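Print this page | E-mail this page
Shares: 60 | Comments: 2

Why does a towel dry things?

When you wash a cup or a bottle, some water stays behind. It sits on the surface in drops. If you wait long enough, the drops turn into a gas called water vapor and go off into the air. A towel is faster, and the reason is in the cloth.
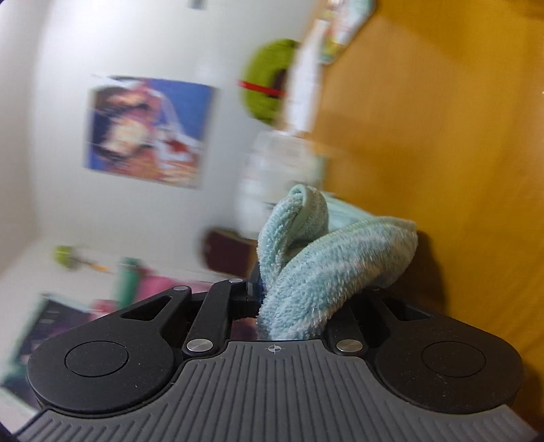
Terry cloth is covered in tiny loops of thread. Water likes to cling to thread, and it gets pulled into the small gaps between the loops. The pale aqua towel folded up here has that fluffy kind of surface. A flat, smooth cloth has fewer gaps, so it gets full sooner. Microfiber towels use threads much thinner than one of your hairs, and thin threads leave lots of little gaps.

Try it at home. Put a spoonful of water on a plate and touch it with the corner of a dry towel. Watch the wet patch creep up the cloth.

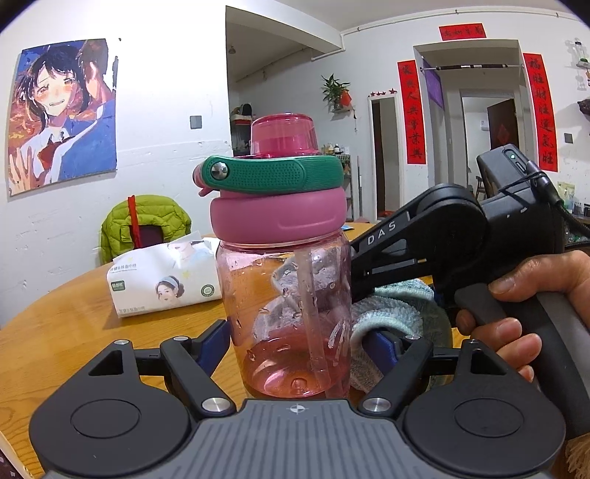
By Pao-chu Peng

Plastic doesn't soak up water at all. That's why you see round drops on a pink bottle like this one. To dry a bottle, press the towel on it and turn it. Then do the lid, where water can hide around the handle. A straw is too narrow for a towel, so stand it up in a rack and let the air do the work.

Hang the towel up flat when you are done. A towel left in a heap dries slowly and starts to smell.

Contact us | Copyright Talwood Young Readers | Back to top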